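Agnes Rennie rédige depuis deux ans les consignes internes de Skilteck pour les postes à deux bras. Le document, référencé 311, tient en 14 pages et remplace une note de décembre que les opérateurs, selon elle, « ne lisaient plus ».

La première règle porte sur l'espace entre les bras. « Chaque bras doit être traité comme un obstacle mobile par l'autre, y compris à l'arrêt. Un voyant vert signifie que l'électronique est alimentée, il ne dit rien de la position suivante. » La consigne impose un écart minimal de 186 mm entre les pinces à la mise sous tension.
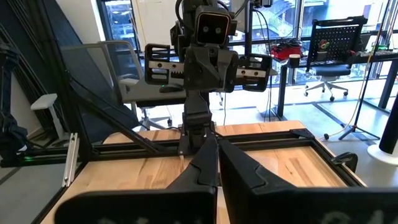
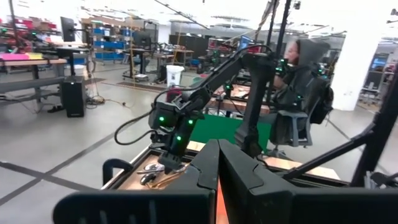
Le deuxième chapitre concerne les câbles. Agnes Rennie demande une boucle libre à chaque poignet, contrôlée sur toute la course du bras avant la première session. « Un câble trop court s'arrache. Trop long, il passe dans la pince. Nous avons eu les deux cas chez Narnach. »

Donnie Galbraith, chargé des essais à Stullcombe, conteste un point : l'inventaire des outils à main avant chaque reprise. Il le juge lourd pour des sessions courtes. « Je préférerais un contrôle par demi-journée, avec signature. » Elle maintient sa rédaction, mais accepte une fiche réduite à quatre lignes.

Reste la téléopération. L'opérateur est assis hors du volume de travail, et l'arrêt d'urgence doit rester accessible sans se lever. La révision 364 précisera la procédure de relève entre deux opérateurs, encore absente du texte. Galbraith doit remettre ses remarques avant la relecture.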